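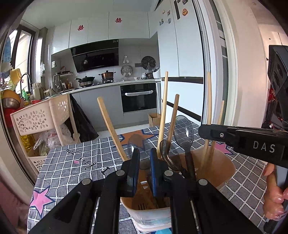
Ilora shared kitchen: progress to 13/09/2023
Reading time: 2 minutes

The grant from Skultgate has now bought us a working drawer and a good deal of humility. Of the 70 utensils we began with, 12 have been voted indispensable, mostly by people who don't cook.

Chopsticks, the rice paddle and a spoon now live upright in the tan holder on the table. The starry plaid cloth stays, after a short and bitter debate. The wok has kept its place on the stove, having outlasted two plans to move it.

Still to do: the lids. We ask for patience until the end of the month.

Comments (2)
jellus: Was my whisk one of the 12?
potwatcher: Bring back the second ladle.

We use cookies. Carry on reading and we'll assume you don't mind.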